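Apple Syrup as a Table Sweetener: Making, Storing and Selling a Small Batch
Food Product Development, project report
Philomena Ackah
Supervisor: Philomena Agyeman

Introduction

Apple syrup is apple juice boiled down until it is thick enough to pour slowly off a spoon. It can be used on oatmeal and pancakes, in tea, and in place of some of the sugar in baking. For this project I made a small batch, stored it, and asked people to try it. I also looked at what a small producer would have to put on the jar.

Materials and method

The juice was cloudy pressed apple juice from the farm shop at Stometton. Nothing was added to it. I used 5 liters for the main batch, strained through cloth and boiled in a wide pan. Once the juice had dropped to half its volume I turned the heat down and stirred until it coated the back of a spoon. I skimmed the foam off twice.

The main batch gave 674 grams of syrup, weighed after cooling in the pan. Some stuck to the cloth and the sides of the pan and was not counted. The syrup went into glass jars that had been boiled with their lids.

A first trial in December had gone wrong. I used high heat all the way through and the syrup set hard overnight and tasted burnt. That trial is left out of the results.

Storage

One jar was kept in the refrigerator and one in a kitchen cupboard, both opened and used with a clean spoon. I stopped checking them on 1st January. The refrigerated jar had the same smell and color as when it was filled. The cupboard jar had a thin skin on top and a slight smell of cider. I would tell customers to refrigerate after opening.

Tasting

The tasting was held in the Welby kitchen. Tasters got the syrup on plain yogurt and in black tea, next to the same foods with white sugar. Most liked it better on yogurt. In tea it was less popular, and several people said the tea turned sour. The acid in the apples is concentrated along with the sugar, and I should have expected this. A sweeter juice variety, or a blend, might help.

One taster asked if the syrup was suitable for people with diabetes. It is not a low-sugar product. It is mostly sugar from fruit, and the jar should not suggest anything else.

Cost

The juice was the largest cost, followed by the jars. Mazurek, a packaging shop, sells the jars I used, but the lower price starts at an order of 2000 and that is far too many for a producer working at this size. The shop at Dresimholm would take jars on trial if each one carried a batch number.

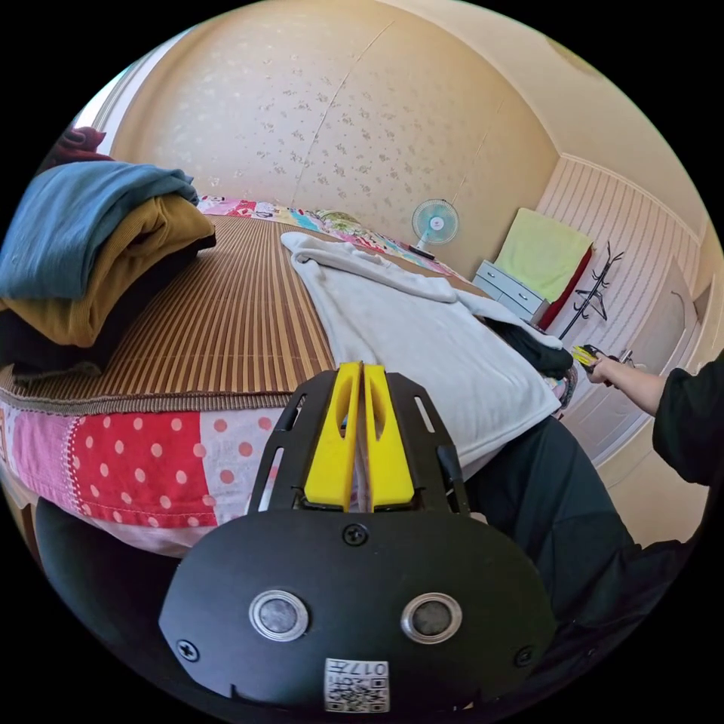
Batch numbering was the part of the project I had planned least well. My jars had the filling date written on the lid in marker, and it rubbed off when the lids got sticky. A printed label on the glass would have been better, and it does not need to be big. The small white one at the bottom of the photo has room for a QR code and the number 017. On a syrup jar the code could lead to a page with the apple variety and the pressing date, and the number would match a line in the producer's batch book. The ingredients and net weight would still need a full label on the front. If I did the project again I would number the jars before filling them and keep one from each batch unopened for comparison.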